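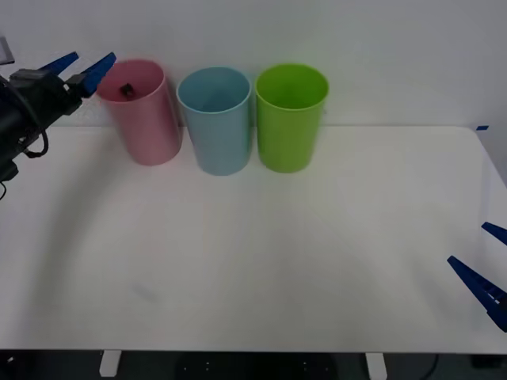 The Hollbridge Open is an outdoor beach volleyball tournament for pairs, held each summer on the lakefront at Filtonstead, and over the years it has grown from a friendly weekend among neighbors into one of the better loved stops on the regional calendar. Women's and men's pairs play on the same sand, under the same rules, and for the same prize money, a point the organizers have always been rather proud of. The draw is still made by hand on the Friday evening before play, and it needs nothing grander than a white table and three plastic cups in pink, light blue and lime green, one color for each band of seeding. Pairs in the pink cup are the top seeds and are kept apart until the quarterfinals, those in the blue cup have earned a place through ranking points, and the green cup belongs to the qualifiers and local entries.

Aug 17, 2019
By Parveen Khan

Origins

The tournament was started by Alcides Villanueva, a schoolteacher who had played indoor volleyball for most of his life and came to the sand rather late, after a knee injury made hard floors a misery to him. He persuaded the town to let him put up two nets beside the old boathouse, and the first edition was played there over a single long October day, in a wind that players from that year still bring up whenever the weather is mentioned. The following year the event was moved to summer, where it has stayed ever since.

Format

The main draw begins with pool play, followed by a straight knockout. Matches are the best of three sets, the first two played to 21 points and the third, if one is needed, to 15, with a lead of two points required to close out any set. Pairs change ends often during a set so that neither side has to put up with the sun or the wind for too long, and at Filtonstead, where the breeze comes off the water nearly every afternoon, this matters a good deal. The entry fee is $45 per pair. Winners of both the women's and men's events receive $2,000, and the beaten finalists go home with a smaller purse and, by long custom, a basket of peaches.

Notable editions

The most fondly remembered final is probably the women's match in which Nhàn Đoàn and Duyên Nghiêm, who had come through qualifying that same weekend, lost the opening set 21-12 and then won the next two, 22-20 and 15-13. Đoàn served the last four points of the match into a stiff headwind. She later returned to the tournament with Vy Hầu as her partner and reached two more finals, though she did not win either of them.

Attendance and venue

Center court has 871 seats, most of them on portable bleachers, and there is a grassy bank behind the south end where families like to spread out with blankets and coolers. The record attendance for a full weekend stands at 3,795. The sand is raked and leveled each morning before the first match, and the outer courts are open to the public once the day's play is over.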